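Opinion > Politics > Constitutions and Law

Let the town write its own rules, even the boring ones

By Zoila Cusi
11/02/2018
6 min read

I have been to more charter meetings this year than I have been to movies, and I want to say something unpopular about them. They should be longer. I know, I know. The chairs at Crichton town hall were built by somebody who hated backs. But we are rewriting the document that says who can spend our money, who can fire the town manager and what happens when the council won't do its job, and the draft gives the public 18 days to read it and comment. I take longer than that to choose a couch.

Some background if you haven't been following. Crichton has run on the same charter for decades, patched whenever somebody got mad enough. Last spring the council finally appointed a drafting panel, nine people, and handed them the whole thing. Good! I was all for it. Then I read the resolution that set up the panel, and way down in section 4 there is a line saying that if the panel "is unable to complete its work," the council president may name a replacement panel and set its deadline. Who decides they're unable? It doesn't say. What counts as complete? Doesn't say that either. I read it out loud to my sister over the phone and she asked if I'd skipped a page.

The people who defend this line are not villains. Kwesi Asante, who chairs the panel and whom I like a lot, told me it's a safety valve. Panels stall, members move away, and you need some way to get things going again. Fair enough. But a safety valve that one person can open whenever they feel like it is really just a faucet, and the person with a hand on the faucet gets to decide how much charter the rest of us end up with.

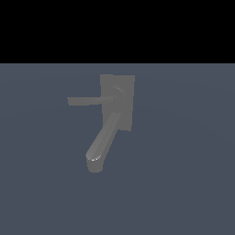

A plain gray faucet, computer rendering.

Suppose the panel comes back with a draft that trims the president's power over appointments (and there is a version going around that does exactly that). The president only has to say the work is incomplete. New panel, new deadline, new draft. I don't think our current president would do it. I've known her since our kids were in the same swim class. But a charter is going to outlive every single person in that room, and the next president could be anybody – my neighbor with the leaf blower, for instance.

Philomena Kpodo made a point at the last session that I keep chewing on. She said people treat the rules for writing the rules as paperwork, something to hurry through so the real arguing can start, when that's where half the arguing gets settled. Who picks the writers, who can send them home, how many votes it takes to pass a clause. By the time you reach the big speeches about term limits, a lot of it is already baked in. She got a polite little clap and then we spent an hour on parking.

I also can't get worked up about the deadline the way some people do. Fares Samdi's name is on a letter going around – sorry, Smadi, I have been misspelling it all week – and the letter says that if we miss the November vote we lose the whole effort. Do we? We'd keep the old charter a bit longer. It's creaky, but it's the one the town voted for, and the trash still gets picked up under it. Over in Dorkero they rushed theirs through in one summer and had to amend it six times, which cost them a pile of legal fees and most of their good humor.

What would I do instead? Not much, and none of it is fancy.

Take the replacement power away from one person

If the panel truly falls apart, let the full council vote on it, in public, with a two-thirds majority, and make them write down why. Ohemaa Boateng suggested sending it to a county judge, and I'd be fine with that too, though I suspect the judge would rather not.
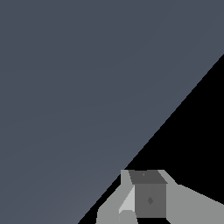
Give us time to read the thing

Double the comment period at the very least. Put printed copies in the library and the laundromat and at the counter in Casent Hardware, where more politics gets discussed than anywhere else in town. Not everybody wants to squint at a long file on a phone after work, me included.

Vote on it in pieces

The up-or-down vote on the whole package bugs me more than anything. I like the new ethics chapter. I can't stand the emergency spending chapter. Under the current plan I have to swallow both or spit out both, and I'll bet plenty of people will vote yes just to be done. Split it into four questions and let each part earn its own votes. Yes, the ballot gets longer. We'll live.

I'll be at the next session, third row, with a cushion. If you come, please ask somebody on the dais to explain section 4 in plain words, and then stay for the answer. I've asked twice so far and got the parking study.

Related

Letters: Readers on the November charter vote
What a town manager does all day
Dorkero's charter, one amendment at a time
Should council presidents have term limits?
The Vullovness recall and the trouble with petitions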